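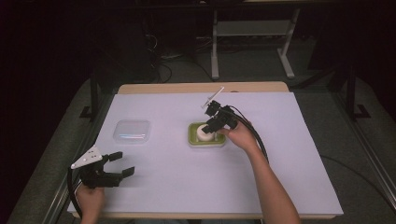
Firearms bill returns to Witstead assembly

6 Aug 2021

The Witstead Assembly will resume debate next month on a bill to tighten the licensing of privately owned firearms, the Speaker's office has confirmed. The bill was withdrawn in May after members failed to agree on the length of the waiting period for new applicants.

Under the revised text, applicants would wait 20 days between approval and purchase, and licences would be renewed every nine years. Dealers in Ballasau and the outlying districts would be required to submit their sales registers to the police twice a year.

Odair Lopes, who is sponsoring the bill, told members that the present law had been written for a much smaller population and left the police without reliable records. He called on the governing group to allow a free vote.

Hendrik Moodley, speaking for the opposition, said his party supported the register but would seek to amend the renewal fee, which is set at 300 crowns. He described the charge as unfair to farmers and sporting clubs.

Almost 300 written submissions were received during the public consultation. They may be read at the Assembly Library in Stoyanova Street during normal opening hours.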